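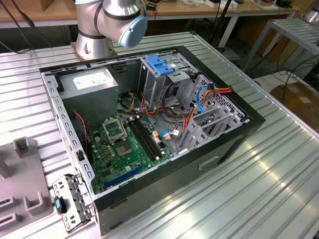 工作台上侧放的台式机，侧板已拆，CPU插座还空着。

Zundness练声罩：给住公寓的男中音用了一个夏天

先说价钱，省得有人看到一半才生气：2354元，不含运费，不含你第一次戴着它被家人撞见时的精神损失。

Zundness练声罩是个扣在口鼻上的软硅胶罩子，前面连一截塞满吸音棉的圆筒，侧面引出一根细管接到耳朵，让你听得见自己。原理很老实，就是把声音关起来，再放一点点回给你。厂家的宣传语说它“让您随时随地走进歌剧院”。我戴上以后照了照镜子，觉得更接近随时随地走进牙科诊所。

我在Duscombe的业余歌剧社唱男中音，秋天排《唐璜》，我分到的是马塞托。这个角色的好处是唱段不多，坏处是大部分时间在生闷气，而闷气在公寓楼里非常传声。楼上的Myrtle Yazzie女士是位有涵养的邻居，她从不敲地板，只在电梯里问我最近是不是心情不好。七月里她问到第三回，我下了单。

先讲隔音。轻声哼唱时，隔壁房间基本听不见。唱到中等音量，客厅里的人会以为有人在走廊尽头打电话，而且谈得不太顺利。放开唱强音就瞒不住了，尤其是元音开得大的地方，罩沿会漏气，漏出来的那一丝声音又尖又扁，比不戴还招人注意。我请Tahsin Samarakoon来试过，他是我们社里的男高音，对着罩子唱了一句高音，罩子直接从脸上弹开了。他很得意，我觉得这不能算产品的优点。

再讲戴着唱的感觉。最明显的变化是气息。圆筒里有阻力，出气比平时费劲，头几天我唱完一句就想坐下。过了两个星期，长句反而稳了些，跟用吸管做练习是一个道理。Marisol Esposito教了我好几年声乐，她听完我摘掉罩子唱的音阶，说支撑是比以前好，接着又说我的下巴紧得像在咬一块抹布。她说得对。罩子有分量，人会不由自主地用下颌去托它。后来我在桌上垫了几本谱子，把圆筒前端搁上去，下巴才松下来。垫的是瓦格纳，一本近1000页的总谱，终于在我手里派上了用场。

耳管的效果要分开说。中低音区反馈得很清楚，音准上的小毛病一个也藏不住，我有个降E长年偏低，以前一直怪钢琴。可是往上走，管子里就只剩嗡嗡声，换声区是什么状态全凭猜。谁要是想靠它来调高音的位置，我劝他把钱留着上课。咬字也练不了。罩子里嘴唇动不开，意大利语的双辅音全糊成一团，宣叙调唱出来像在水下念菜单。我现在只用它练音阶、练长音、默唱旋律，歌词另外对着墙念。

续航不存在，它不用电，这一点我真心喜欢。不用下载应用，不用注册，也没有哪个页面提醒我本周歌唱时长落后于同龄人。不过人有续航。我的极限是50分钟，再久，罩子里就是热带雨林，鼻梁上一道红印到晚饭时还没退。说明书建议每次使用后清洗硅胶部分，我起初没当回事，两天之后就当回事了。吸音棉不能水洗，要买替换装，一包6片，包装上印着一个笑容满面的女高音，脸上没有戴任何东西。

做工方面，硅胶厚实，没有怪味，扣环有点紧，用几天会顺手。收纳袋做得太小，把圆筒塞进去要花的力气够唱半首咏叹调。头带分两种长度，我头大，用长的那条刚好，戴眼镜的人得先摘眼镜。颜色只有灰和深灰，店里把后者叫做“幕间”。

跟别的办法比一比。Cludirau出过一款折叠隔音帐篷，效果好得多，能正常张嘴，能练咬字，就是搭起来以后卧室里便没有卧室了。社里的Tamsin Strickland买了一顶，眼下她家的猫住在里面。也可以去租琴房，Ó Briain琴行楼上那几间按小时算，墙薄得能听清隔壁在练什么，但至少大家彼此彼此，谁也不好意思投诉谁。还有一个不花钱的选择是在车里唱，我试过，等红灯时旁边车道的司机把窗户摇上了。

值不值得买，看你缺什么。缺嗓子的人它帮不上，缺邻居谅解的人可以考虑。晚上十点以后想热热声，或者巡演住旅馆、第二天一早要合乐，这东西确实顶用。刚学声乐的我不推荐，听不准自己的时候戴它，容易把喉咙压出毛病来，还以为那叫低调。已经有稳定技术、住得又挤的，等打折再下手。我买完以后没几天它就降价了，客服回信说很遗憾，语气听着倒还轻快。

我自己会接着用到《唐璜》演完。上星期在电梯里又碰到Yazzie女士，她说楼下最近安静多了，问我是不是想通了。我说在努力。她又问，那每天傍晚像是有人往枕头里喊话的，是哪一家。

评分：隔音中上，舒适中下，外观请自行判断。替换棉建议跟主机一起买，单买运费比棉还贵。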